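Setting up the Plurker grip cell in simulation
Reading time: 3 minutes
Print | E-mail

Run this setup each time the gripper model or the part file changes. You need the Hekeo scene file and the current part mesh from Tzavaras.

1. Load the arm with no table and no walls. Leave the background plain so that stray geometry shows up. Send the arm to its hanging pose and let it settle for 500 steps. 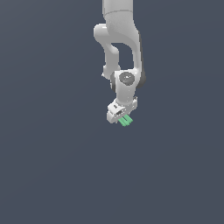
2. Set the physics rate to 1,000 steps per second. Slower rates let the part jitter between the fingers.

3. Switch to the close view and check the part mesh. If the file has more than 1,714 faces, reduce it before going on. Look for places where a finger passes into the part.

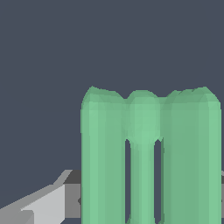

Obaidul Kumarasinghe wrote in to say that he reduces the visual mesh only and keeps a separate collision mesh, which saved him redoing the contact settings. Either way works, as long as both meshes share one origin.

4. Open the fingers and look at the contact faces. Adjust the part offset in small amounts and save after each change.

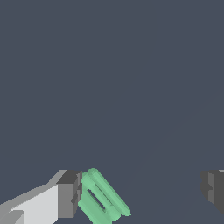 Close view with the gripper open and the part against the left finger.

5. Go back to the wide view. Run 300 steps and compare the wrist angle with the saved value. If it has drifted, reload the joint file and repeat step 4.

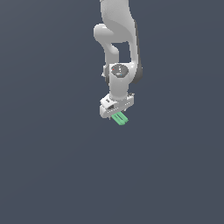 Wide view of the arm, with the green part below the gripper.

6. Save the scene under a new name.

Contact: Yasaman Safavi, Illorum | © Illorum | Back to top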